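Rinduris – simulated pick-and-hold episodes for small household objects

Hello, and thanks for having a look! Rinduris is the dataset I put together while working on Shirima, my method for picking training episodes by how awkward the grasp is. I kept getting asked for the raw episodes, so I've tidied them up and written this card to go with them. Last updated April 2, 2019.

What's in it

There are 1623 episodes, all rendered in the Prinbridge simulator. Each one has the head camera video, the joint angles, the gripper opening and a one-line text instruction. I've split them like this:

train: 1265
validation: 205
test: 153

The test rooms don't turn up anywhere in train, so please don't shuffle the splits together (I did this by accident in September and got some very flattering numbers).

The head camera looks down steeply, so you mostly get floor, furniture tops and whatever the hand is up to. I left the video letterboxed at the top and bottom, just as the simulator writes it. If your model wants a square input, crop the bars off first – the loader has a flag for it, crop_bars, and it's off by default.

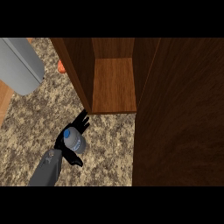
Head camera view: water bottle in the gripper, beside the corner of the shelving cabinet.

Bottles are the objects I'd look at first if you care about grasping. The fingers hide a good part of them, and a tilted one gives the pose estimator a proper headache. Shirima scores an episode higher when the object is partly hidden or close to furniture, then trains on the high scorers more often. That's really the whole idea.

Does it help?

On the test split, yes, a bit. Plain sampling finished 88 of the 153 episodes and Shirima finished 101, with the same network and the same training time. Nearly all of the gain came from grasps next to cabinets and shelves. Out on open floor I couldn't tell the two apart, and I only ran three seeds, so go easy on quoting it.

Known problems

327 episodes have a gripper opening signal that lags the video by one step. They're listed in lagged.txt and I haven't fixed them yet.

Label text on the objects is blurry at this resolution – no good for reading tasks.

Nothing here has been tried on a real arm. The friction settings are the Grestia defaults and I suspect they're too kind.

Getting started

Unpack the archive, point the loader at the top folder and run check_episodes before anything else. It takes a few minutes and will tell you if a download went wrong. Bug reports are very welcome in the issue tracker, ideally with the episode number!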